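Household Textiles and Care, Unit 4: Folding claims and what to do with them
Handout for the practical, revised May 16, 2021
Tutor: Margaux Lemaire

Read this before the session. It is short and I shall assume you have done so.

4.1 The claim

Most folding methods come with a promise attached. The Tanguy fold is said to halve the space a T-shirt takes up. The Nirkell roll is said to prevent creases. I have taught both and I am not persuaded by either promise. A shirt has the same amount of cloth in it whatever you do, and most of the space you "save" is air that comes back when the drawer is opened.

Aurélien Carré disagrees with me on the roll and will put his side in June. Please let him finish before you argue.

4.2 The surface

Manuals assume a hard, flat table. Most people fold on the bed, so we should judge a method by how it does there. A quilted cover has give in it, and the stitched sections leave small ridges under the cloth. A fold line pressed on a table stays where you put it. On a quilt it wanders. Stripes on the cover are some help, as you can line a hem up against them, but only if the cover itself has been pulled straight. 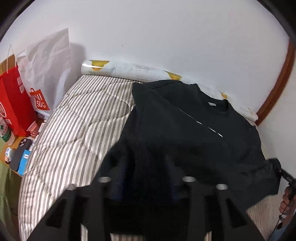 Fig. 1. Black T-shirt held up over a striped quilt. Note how the pale stripe on the front breaks up where the cloth creases.

A stripe or seam on the garment is the best check you have. If it runs in one unbroken line, the front is flat. If it comes in pieces, there is a fold under your hand that you haven't dealt with. Plain dark shirts are harder to judge, and I would not trust anyone who says they can see creases in black cotton by lamplight.

4.3 Laying out

Hold the shirt by the shoulders and let the body hang. The Clamine booklet says to shake it three times. Why three? I have looked for a reason and found none. Shake it until it hangs properly, then lower the hem first and let the rest follow.

Smooth from the collar outwards. Pulling at the hem stretches the side seams and gives you a crooked rectangle later on.

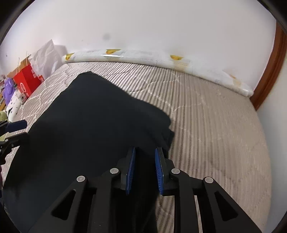 Dark cloth tends to end up in a heap with one tidy edge, and people then fold from the tidy edge because it looks right. Check the far side first. Lift it, look underneath, and put it down again flat. If a sleeve is trapped, start over - tugging it out from below only moves the problem.

4.4 Folding boards

The Skidik board is the one you will be asked about. It does give even widths. Whether even widths matter in a drawer that is opened every morning is another question, and the leaflet doesn't ask it. Try the board on the same shirt you folded by hand and write down what you see, including if you see no difference.

4.5 For the practical

Bring two T-shirts, one dark and one with some kind of stripe or print. Fold each by hand twice, once on the table and once on the quilt. You have 40 minutes. Notes go on the back of this sheet, in pen please.

Room 125, side door.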